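Robotics Club Notes, September 2026

Laundry project enters its second term

The Sekcombe robotics club has picked up its household chores project again after the summer break. Sixteen students signed up, and 12 of them are new. Returning members chose laundry over dishes by a show of hands, mostly on the grounds that clothes don't break.

The full task is to take a basket to the washing machine, get the clothes in, close the door and carry the basket away. Last year's group got as far as picking up single towels from a table. This year the humanoid works standing at a front loader, and the students drive both arms while the cameras record. The recordings are then used to train Moruvness, the control program the club has been writing since last fall.

Hand setup comes first at each meeting. Students run every finger from open to closed, check the joints and look over the cable ties on the forearms before anything is picked up.
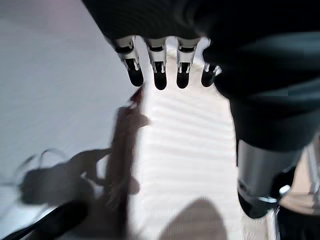
Four fingers of the robot's hand, seen from the wrist camera.

New members do this check in pairs, one at the keyboard and one beside the robot with the stop button. It takes 12 minutes when it goes well. The most common problem so far has been a wire left too short at the wrist, which pulls when the hand turns. Please leave slack and tape it down along the forearm.

The basket has been harder than the clothes. Members tried a plastic tub first, but the fingers slid off the smooth edge. A woven basket with a thick rim gives them something to close on, and it weighs less, so the shoulder motors run cooler.

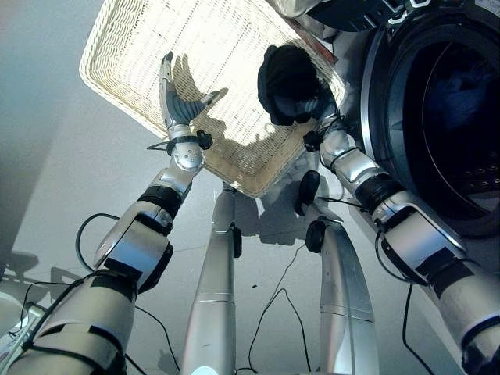 Tipping it takes both arms at once, and the two sides have to stay level or the basket twists out of one hand. The drivers have settled on moving the left arm first and letting the right follow at half speed. There are now 26 usable recordings of the basket step. Anything with a dropped basket is kept in a separate folder, and members should not delete those.

Clothing is the next step. Knits are slow work, as they stretch when the hand pulls back and can catch on a finger joint. If a sleeve snags, stop the arm and free it by hand. Do not reverse the motion. Mesh laundry bags are also being tried, and the Hiven group will report on them at the next meeting. 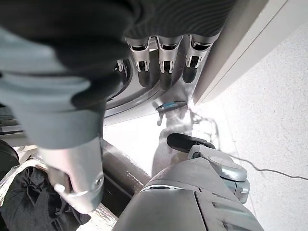
Dates and supplies

The club will show the project at the Goel Student Robotics Day in November. Each team needs a one-page summary and a short video. Drafts go in the shared folder two weeks before the event.

We still need old sweaters, dark socks and pillowcases, clean and without buttons. Leave them in the bin outside the lab. Spare cable ties and black tape are in the top drawer. Write down what you take so it can be reordered.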